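Semaan hand-held gripper, two-finger model: three weeks with a very honest pair of tongs
Posted February 2, 2020

We own three ways of picking things up at work, if you leave out hands. One is the old Burow suction head, which is wonderful on cardboard and sulks at everything else. One is a Kastito three-finger, bought before my time and still spoken of in the tone people use for a boat. The newest is the Semaan, a two-finger tool you hold in your fist and squeeze, with a small camera looking down the fingers so that whatever you do with it can be used later to teach an arm to do the same.

I've had the Semaan for three weeks. I paid for it out of the team budget, which means Rania Bitar paid for it, and she would like to know whether that was wise.

What you get

The kit costs $809 before shipping. For that you get the grip, the linkage, one pair of finger pads, a camera mount, a hex key that fits most of the screws, and a folded sheet of instructions in which step 4 refers back to a step 6 that comes later. There's no case. Tarek Awwad put ours in an old lunch bag and it has lived there ever since.

Putting it together took me 70 minutes. Tarek did the second one in 40, and has mentioned it. The slow part is the bushings, which want to go in straight and will let you know if they don't. Press them in by hand, a little at a time, and leave the mallet where it is.

The mechanism

It's a parallel linkage, so the pads stay facing each other through the whole stroke instead of swinging in like scissors. Plenty of tools claim that. The Kastito claims it, and then at the last bit of travel its fingertips toe in and whatever you were holding leaves. The Semaan stays square right up to the point where the pads touch. Closed, ours meet in a line you'd have trouble getting a business card into.

The trigger has a long pull and a light spring. My first reaction was that it felt cheap. After a day of it my hand was fine, and after a day with the Kastito my hand generally isn't, so I take that back. Ermelinda Azevedo, who has much smaller hands than I do, found the reach too far at full open and wrapped the grip in tape to move her palm forward. That worked, but for this money I'd expect a second grip size in the bag.

The pads are a dull dark gray with a bit of tooth to them. They pick up scuffs quickly. I stopped worrying about it, as the scuffs don't seem to change the hold, but if you like your tools pretty you should know that the handsome stage is short. They also collect lint and thread. Give the seam a look every so often, or you'll be training your arm on fluff.

How it grips

Boxes: fine. Everything grips boxes. If a gripper can't hold a box it's a paperweight.

Cloth: better than I expected. The rounded tips get under a fold without stabbing it, and the pinch at the end is firm enough to lift a dish towel by one corner. The Burow can't do this at all and the Kastito does it one time in three, then looks pleased with itself.

Bottles: good if they're standing, poor if they're lying down and rolling. You need to come at them from above and commit.

Smooth, curvy, shiny things: here we get to the complaints. Two flat pads against a slick curved surface give you a very small patch of contact, and if you're a touch off center the thing turns in your grip like a person avoiding a conversation. You can save it by hunting for an edge, a rim or a seam and pinching that. I got decent at it. Whether an arm will get decent at it from watching me is a question for Þórarinn Snorradóttir, who runs the training side and has asked me to please move more slowly.

She has a point. The camera is the weak half of this product.

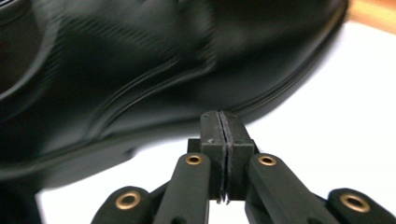 Pads shut, tips just under something black and glossy. The linkage comes out crisp and the rest smears.

You get a lovely view of the bushings. The part you'd like to see, the surface you're about to touch, goes to streaks when things move fast and close. On a matte object in good light it's usable. On anything with a shine, the highlights drag out into long pale bands and you're left guessing where the edge went. There's an exposure setting in the Zollska controller software, and shortening it helps, at the cost of a darker picture. Out of the box it's set too long. Change it before you do anything else.

About that software: it works. It records when you tell it to, it stops when you tell it to, and on two occasions it stopped when I hadn't. The menus were laid out by someone with a grudge. Tala Abu Hammour wrote us a little script that skips the menus altogether, and my opinion of the whole kit went up that afternoon.

Spare pads are $135 a pair, which made me laugh, and then I looked at ours and ordered a pair.

Compared with the others

For flat sealed cartons I'd still reach for the Burow. For round things of a decent size, the Kastito's third finger earns its keep, provided you don't need it to be gentle. For nearly everything else on our bench, and for anything I have to do over and over while being recorded, I pick up the Semaan. It's light, it does the same thing every time, and when I drop something it's usually my fault.

Good: pads stay parallel, easy on the hand, handles cloth
Bad: camera blur at default settings, one grip size, price of spares
Odd: the instructions

Would I buy it again? Yes, and I'd spend the first hour on the exposure setting. Rania has seen a draft of this and wants it noted that she hasn't approved a third one.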